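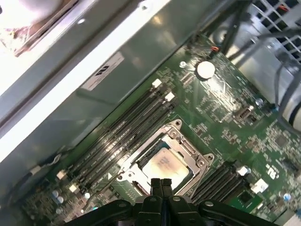

Open case, CPU still in its socket, DIMM slots empty.

June 2025 – subtitle bench, Mamar rewatch

Ep 3 of Mamar, second pass. Script file has 169 lines, the broadcast cut has more talk than that. Whole argument at the well is missing from the script. Typed it in by ear, needs a check from someone with better ears for the dialect.

Timing drifts after the first ad break. Shifted everything after it by 200 ms, fine till the wedding scene, then early again. Suspect the channel trimmed the recap. Will not fix by hand till I have the clean copy.

Episode itself – slow. Two long looks out of a window before anyone mentions the land papers. The older sister knows about the letter in this one but in ep 2 she was asking who wrote it?? Either the scenes got swapped in the edit or the writers forgot. Flagged in the notes, left the line as spoken. We don't repair plots.

Song under the end titles: left unsubtitled for now. Same as Mukach, where we did the chorus only and got complaints both ways. 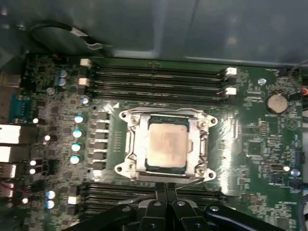

Yimyam, leftovers from December

Finale still has the old spelling of the village in the first half. Search and replace is safe exept in the letter scene, where the boy misspells it on purpose.

Line length: 109 lines over the limit, mostly the grandmother. She never stops for breath. Split at the commas, don't cut her jokes. The one about the goat has to stay on one card or it dies.

Drillik exporter drops italics on voiceover again. Workaround – export twice, keep the second file. No idea why that works. Check the off-screen phone voice in ep 3 of Mamar too, same problem probaly.

To do
- clean copy of Mamar ep 3, then retime from the wedding on
- second listen on the well argument
- decide on songs, one rule for all the serials
- ep 4 before the weekend if the script turns up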